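Chapter 2
Two Arms, One Table

By the time you reach this chapter you should have a table that doesn't wobble. If it does, go back and fix it now, as everything we do from here on makes a wobble worse!

I built my first pair of arms on a door laid across trestles, and I spent most of an August chasing a fault that was really just the door bending. Tamara Semeniuk, who shares the Zestwood workshop with me, finally leaned on one end and watched the gripper drift. We bolted everything down properly after that — metal plates under both bases, cables brought to the front edge. 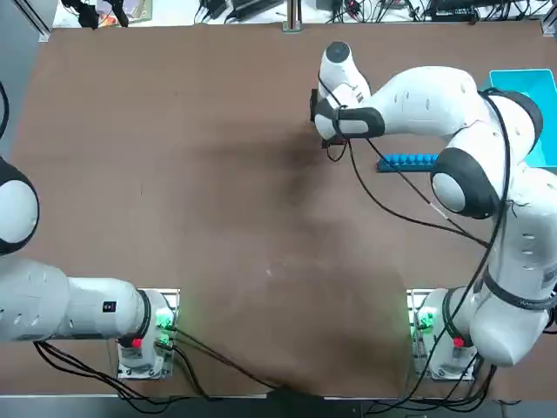
Page 30

So, what do we want these arms to do? Tidy up, mostly. I call the job Zorik (every build needs a name) and it's simple to say out loud: pick up a toy, put it in the box. Saying it to a machine takes the rest of the chapter.

Start with things that have straight sides. A bar of building bricks gives the fingers two flat faces to close on, and you can tell at a glance if you've come in crooked. Save the round shapes for later.
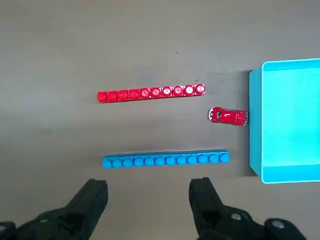
Before you write a line of code, move the gripper by hand control and try a few grabs yourself. Go slowly, keep your free hand near the stop button, and jot down where the fingers were when you felt happy with the grip. You'll need those notes in section 2.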